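Rernasora equipment planning card

Maintainer: Danica Hubáček. Costs: Matúš Rusnák.
Status: draft, to be revised in November

What this covers

Budget lines for running a two-arm bench on sheet handling at the Skiltumska site. Use it when planning a second bench. Salaries and rent are held elsewhere.

Lines to fill in

Arms: price as a pair, including mounting plates and the front rail.
Fingers and pads: a consumable. We keep 3 spare sets per bench and reorder when one is opened.
Cables: quote for the full run along the arm, plus slack at the elbow.
Sheet stock: 1000 sheets per order, mixed colours. Chamoun quotes by the pack, so check the pack size.
Contingency: 2000, in the currency of the main quote.

Known gaps

Vojtěch Kadlec has asked for a price on enclosure walls. The Skullard quote leaves them out. Delivery is missing from both quotes.

Bench views

Sheet handling from close up, then the two arms at the table.
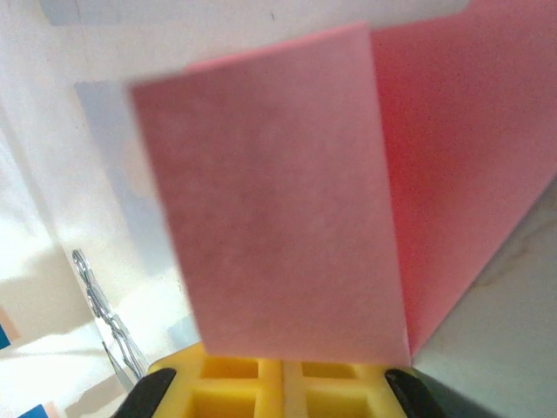
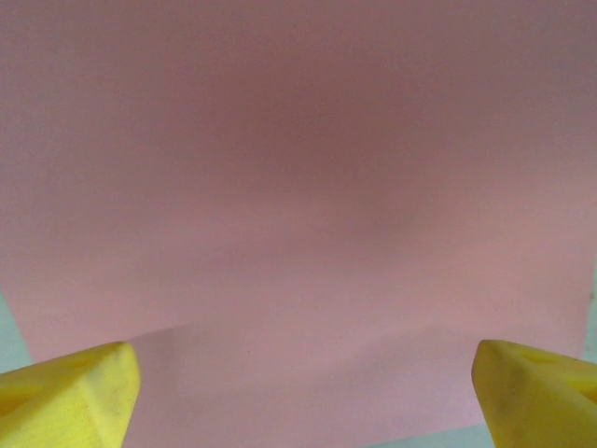
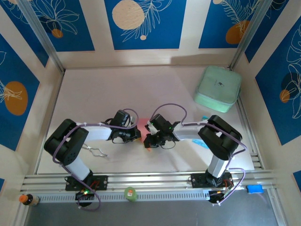
Changing this card

Send new prices to Matúš with the quote attached. Don't overwrite an old price; add a row and mark the old one as replaced. Orders over the contingency go to Bohumila Vrabec before anything is signed.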